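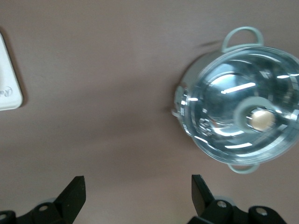 Two-handled pot, six months on

I promised a few of you a proper update on the Tevirholm pot once I'd had it long enough to be annoyed by it, so this is that! I bought mine back in autumn from the kitchen shop in the arcade, after my old enamel one finally chipped through at the bottom, and I've cooked in it most nights. Soup, pasta, porridge for a crowd when my sister's lot came to stay, and a truly awful attempt at quince jelly (my fault, not the pot's).

First thing, the handles. I'd only ever owned saucepans with one long handle, and I wasn't sure about swapping to a pair of little loops. I'm a convert. They take up so much less room on the stove, you don't knock them with your hip on the way past, and when the pot's full you've got both hands on it going to the sink. The colour is a soft greyish green that I thought might look a bit dated, but I've grown fond of it. What I will say is that they get hot. I use the tea towel every time now, having learnt that lesson in the first week.

The steel itself is very shiny. Lovely out of the box, and if you're the sort of person who likes seeing the kitchen lights bounce around inside your cookware then you'll be thrilled. It does show everything, though. Water spots, fingerprints, that rainbow tinge you get after boiling salty water – all of it. A splash of white vinegar and a soft cloth brings it back, and I do that maybe once a fortnight when I'm feeling virtuous. I tried a scourer once and regretted it, so stick with the cloth.

Cooking-wise I've got very few complaints. It heats evenly on my gas hob, and onions go golden right across the base without one burnt patch in the middle. Rice is good if you turn it right down and leave the lid alone. A 500 gram packet of spaghetti goes in without any fuss once the ends have softened. Milk does catch if you wander off, but I've never met a pot where it didn't.

The rim is nice and thick and rounded, which I like for banging the spoon on (a terrible habit, I know), but it isn't much chop for pouring. There's no lip. Anything thin tends to run back down the outside, so I ladle my stock now and save myself the mopping. My neighbour Soledad Calvo has the Mateos one with a pouring spout and she's smug about it every time I strain the potatoes. Hers is heavier, mind you, and she paid a fair bit more.

I also had a look at the Jirosico before buying. Nice enough, but the handles felt skinny in my hand and the lid rattled in the shop, so back on the shelf it went.

Washing up is easy. The curved inside means there's no corner for porridge to hide in, and a soak with hot water and a spoonful of bicarb shifts most things in around 12 minutes. Mine goes through the dishwasher when I'm lazy and it's come to no harm so far.

I'd give it 9 out of 10, with the missing mark for the dribbling. If they ever bring out a smaller one in the same green I'll be first in the queue, because my egg saucepan is on its last legs too.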